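Über uns

Startseite Kurse Räume Über uns Anmeldung Kontakt

Die Haushaltsschule Preda unterrichtet Kinder und Erwachsene in einem Fach, das an den meisten Schulen nur am Rand vorkommt: Küche und Haushalt. Wir bringen den Leuten bei, wie man einen Arbeitsplatz einrichtet, wie man Geschirr und Vorräte so abstellt, dass man sie wiederfindet, und wie man nach dem Kochen aufräumt. Rezepte kommen auch vor, aber erst in der zweiten Kurshälfte.

Gegründet wurde die Schule von Bronisława Jakubowski. Sie hatte vorher in einer Betriebsküche gearbeitet und dort neue Kräfte angelernt. Die ersten Kurse fanden in einem Nebenraum der Begegnungsstätte Iltside statt, mit geliehenen Tischen und einem Herd, bei dem nur zwei Platten gingen. Inzwischen haben wir eigene Räume im Brumumley-Haus, zusammen 163 Quadratmeter: eine Lehrküche, einen Übungsraum, ein kleines Lager und die Garderobe.

Der Übungsraum ist der Teil, nach dem am häufigsten gefragt wird. Er hat keinen Wasseranschluss und keinen Herd. Die Wände sind hell, die Arbeitsflächen auch. Wir haben uns beim Einrichten für Weiß entschieden, weil man darauf jeden Krümel und jeden Bleistiftstrich sieht. Das ist manchmal lästig, aber für den Unterricht richtig. 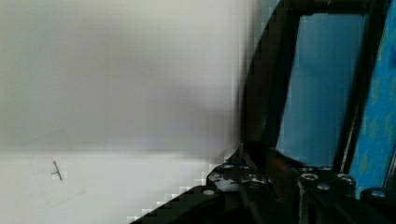 Muss man für den Anfängerkurs schon kochen können?

Vorkenntnisse sind nicht nötig. In den ersten Stunden wird nicht gekocht, es geht nur um das Einräumen, Bereitstellen und Abräumen. Wer schon kochen kann, langweilt sich dabei erfahrungsgemäß trotzdem nicht.

Wie wir unterrichten

Jeder Kurs beginnt am Übungstisch. Die Gruppe bekommt Geschirr, Töpfe und Spielzeuglebensmittel und soll damit einen Arbeitsplatz für ein bestimmtes Gericht vorbereiten. Mit echten Lebensmitteln haben wir das früher auch gemacht. Nach der dritten Gruppe am selben Tag waren die Tomaten nicht mehr zu gebrauchen, und wegwerfen wollten wir sie nicht. Die Spielzeugteile lassen sich abwaschen und halten mehrere Jahre.

Die Aufgaben sind einfach gehalten. Eine lautet zum Beispiel: Alles, was auf den Herd kommt, steht auf einer Seite, alles, was gegessen wird, auf der anderen. Eine andere: Der Tisch soll so leer werden, dass man in der Mitte schneiden kann. Dabei merkt man schnell, wie viel Platz ein Topf wegnimmt, den man erst in einer halben Stunde braucht.
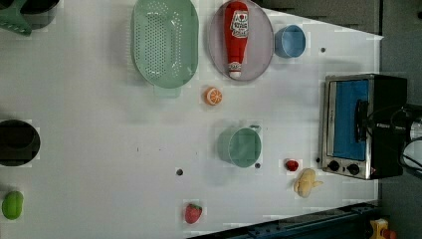 Nach jeder Aufgabe wird gewechselt. Die nächste Gruppe übernimmt den Tisch so, wie die vorige ihn verlassen hat, und darf umstellen. Sie muss aber sagen, warum. Darüber wird geredet, oft länger als geplant. Linkshänder stellen anders auf als Rechtshänder, große Leute anders als kleine, und Kinder stellen fast alles an den Rand, damit sie herankommen. Eine Musterlösung geben wir nicht aus.

Erst wenn das Aufstellen sitzt, geht es in die Lehrküche. Dort gibt es vier Kochplätze mit Spüle. Pro Platz arbeiten höchstens drei Personen. Am Ende der Stunde wird gespült, abgetrocknet und eingeräumt, auch wenn es schon spät ist. Die Abendkurse enden offiziell um 20.30 Uhr, meistens wird es eine Viertelstunde später.

Was wir an Material haben

Das Lager ist im Lauf der Jahre gewachsen. Bei der letzten Inventur im August standen 149 Teile auf der Liste, Besteck nicht mitgerechnet. Den größten Teil haben wir gebraucht gekauft oder geschenkt bekommen. Einheitliches Geschirr war nie das Ziel. Zu Hause passt auch nicht alles zusammen, und die Teilnehmer sollen lernen, mit verschiedenen Größen und Formen umzugehen. Kaputte Teile werden aussortiert und nicht geklebt. Für Ersatz und Reinigungsmittel geben wir im Jahr ungefähr 800 Euro aus.

Die Liste führt Lech Krajewska, der auch die Nachmittagskurse für Kinder leitet. Bei ihm werden die Sachen nach dem Kurs in Kisten zurückgeräumt, Kochgeschirr unten, leichte Teile oben. Die Kisten sind beschriftet, für die Jüngeren zusätzlich mit einer Zeichnung.
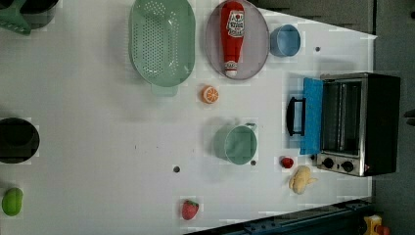 Kleingeräte sind ein eigenes Thema im Unterricht. Viele Unfälle in der Küche haben damit zu tun, dass ein Gerät zu dicht an anderen Sachen steht oder dass man beim Umdrehen hängen bleibt. Ein Minibackofen mit Klapptür wie der mit der blauen Tür am rechten Tischrand braucht vorn deutlich mehr Platz, als man denkt, solange die Tür geschlossen ist. Wir lassen die Teilnehmer deshalb zuerst die Tür ganz herunterklappen und danach entscheiden, wo Topf, Teller und Sieb hinkommen. In der Lehrküche gilt dieselbe Reihenfolge.

Für wen die Kurse sind

Die Kinderkurse richten sich an Acht- bis Zwölfjährige. Für Erwachsene gibt es den Grundkurs, den Kurs »Kleine Küche« für Leute, die in einer Einzimmerwohnung leben oder demnächst ausziehen, und einen Kurs für Wiedereinsteiger, den vor allem ältere Teilnehmer besuchen. Schulklassen können den Übungsraum vormittags buchen. Bitte melden Sie Klassen früh an, vor den Sommerferien ist der Kalender schnell voll.

Seit einiger Zeit arbeiten wir außerdem mit dem Wohnprojekt Vuvlow zusammen. Die Bewohner kommen in kleinen Gruppen zu uns, und Bronisława Jakubowski fährt im Gegenzug einmal im Monat hin und schaut sich mit ihnen die Gemeinschaftsküche an. Dabei geht es meistens um die Schränke.

Praktisches

Schürzen sind vorhanden, geschlossene Schuhe bringen bitte alle selbst mit. Taschen und Jacken bleiben in der Garderobe. Wer Allergien hat, trägt sie bei der Anmeldung in das Feld »Bemerkungen« ein, damit wir beim Einkauf für die zweite Kurshälfte darauf achten können. Der Übungsraum ist ebenerdig, zur Lehrküche führen 2 Stufen, eine Rampe liegt bereit.

Das Büro im Brumumley-Haus ist vormittags von 9 bis 12 Uhr besetzt. Außerhalb dieser Zeit erreichen Sie uns über das Kontaktformular. Während der Kurse gehen wir nicht ans Telefon.

Kursübersicht Raum buchen Impressum Datenschutz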